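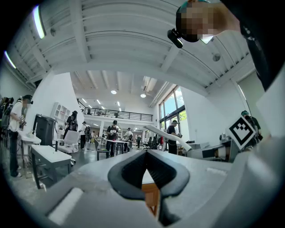

About Lorker

Lorker is a small repair and sewing school in Nollport. Started with evening classes, one room, borrowed machines. Now we run day courses, evening courses and the Friday drop-in, and we take in repairs when there's time. Mostly there's time.

We teach people to mend the clothes they already have. Hems, zips, pockets, elbows, linings. Later on, trousers from scratch if you want them. Plenty of people never get past zips and are very happy.

Who we are

Cường Mạc set the place up after a long stretch in alterations, first in Flovport and then here. He still teaches the beginners' course himself and does most of the coat repairs. If you ring in the morning it'll probably be him picking up - let it ring, he has to put the iron down.

The other tutors are part time. All of them have worked in the trade, in curtains, bridal, workwear and one in sails. Ask about the sails.

What we run

Beginners. Six evenings. Threading, straight seams, a cushion cover, a drawstring bag, then your own mending for the last two weeks. Bring something you'd really wear.

Zips and Fastenings. One long Saturday-type day, dates on the notice board and the bookings page. Trouser zips, coat zips, poppers, buttonholes. Bring lunch, the nearest café shuts early.

Trousers. Ten weeks. You need to have done Beginners or be able to show us a seam. We draft the pattern from your own measurements so there is a fair bit of maths in week one, don't be put off.

Friday drop-in. Three till seven. No booking, no teaching as such, just machines and somebody to ask. Under-16s welcome with an adult. It gets busy after five.

Nothing in August, we close and get the machines serviced.

Prices

Beginners is £100 for the six evenings, thread and needles included, fabric not. Zips day is £46. Trousers is £183 and can be paid in three goes, just say when you book. Drop-in is pay what you like in the tin.

Reduced places on every course, you don't need to prove anything, tick the box on the form. We dont ask questions.

Where we are

39 Warraich Street, Nollport, up the side stairs. The bell sticks so press hard. No lift I'm afraid - but we can bring a machine down to the ground floor room if you let us know a few days ahead, and we do it often enough.

Bus stops at the corner. Parking is bad on market days and not much better otherwise. Bikes can go in the yard, the gate code is in your booking email.

Repairs

Yes we take them in. Coats, jackets, jeans, bags, school uniform. Allow two weeks, three before term starts. Please wash things first. We'll give you a price before we start and if we think it isn't worth doing we'll tell you.

No leather, no wedding dresses, no tents. Tents we used to do, they took up the whole floor.

Giving us things

Always after: cotton thread, good zips cut out of old clothes, sheets for practise fabric, working machines with their foot pedals. Not after: single buttons, wool, patterns with bits missing. Leave donations inside the door, not on the stairs.

School groups and workplaces

We do half days for up to eight people, here or at yours. At yours we need tables, plug sockets and decent light. Get in touch early, the spring ones go quickly.

Getting hold of us

Best by email, use the form on the contact page. Phone is fine on weekday mornings. We're in class most afternoons so leave a message and say your number twice. New dates for Trousers go up once the tutors have agreed their evenings, so if the page still says "coming soon", we're still arguing about Tuesdays.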